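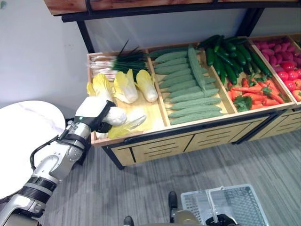 Research > Food and Retail Studies > Working papers > Section 4

Print this page | E-mail this page

4. Whole-head cabbage and the trimming problem

4.1 Background

Leafy vegetables lose value at the shop in two ways. They lose water, and staff strip away outer leaves to keep the heads looking fresh. The second loss is rarely written down. In most of the stores we visited, trimmings went into the same bin as spoiled fruit and were weighed together, so the share due to trimming could not be worked out from store records.

Napa cabbage is a useful case. It is sold whole in most Canadian shops, it has a firm white base that can be recut, and its outer leaves are large enough that losing even one or two changes the weight of the head. It is also usually priced by weight, so the cost of trimming falls on the store and not on the customer.

4.2 Stores and method

We worked with five independent grocers, all supplied by the same two wholesalers, Bhat and Alletti. Fieldwork took place in July, when local heads were arriving and turnover was high. A total of 266 heads were tagged at the base on delivery and weighed before they went out. They were weighed again at closing each day until sold or discarded. Staff were asked to trim as they normally would and to put the cut leaves in a separate tub, which was weighed at the end of each shift.

Heads were placed in one of two positions: upright with the base down, or lying on their side. Managers chose the position according to the space they had, so the two groups are not matched. Larger heads were more often laid down. We return to this in Section 5.

Display height, slope and bin depth were noted for each store. Stands with sloped wooden bins, of the general kind shown in Figure 2, were recorded as "angled". Flat tables and refrigerated cases were recorded separately.

Figure 2. Napa cabbage held at an angled stand with pale wooden trays. The stem end is uppermost and the leaves hang over the front edge.

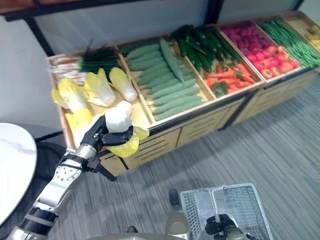 4.3 Results

Trimming made up almost 50 per cent of the total weight lost across all stores. The rest was water loss, plus a small amount we could not account for. Heads lying on their side were trimmed more often than upright heads, mainly for bruised or creased leaves on the underside. Upright heads were trimmed mostly at the base, where the cut had browned.

Misting made less difference than we expected. In the one store that misted every hour, water loss was lower, but staff there also removed more outer leaves for soft spots. The net saving was small and could easily be due to the size of the heads.

Staff habits mattered more. Kinga Borbély, who carried out the store interviews, found that workers who had been shown how to trim by a senior clerk took off fewer leaves than those who had picked it up on their own. Several said they trimmed first thing in the morning whether or not the heads needed it.

4.4 Limits

The stores were small and close together, and none stocked organic heads during the study. Handling by customers was not recorded. Tags fell off some heads, and these were left out of the daily figures.

Related items

Section 3: Delivery times and cold storage at small grocers
Section 5: Head size, position and price
Prustero dataset: notes on weighing and tags
Kuteck working paper: Colour and perceived freshness in leafy greens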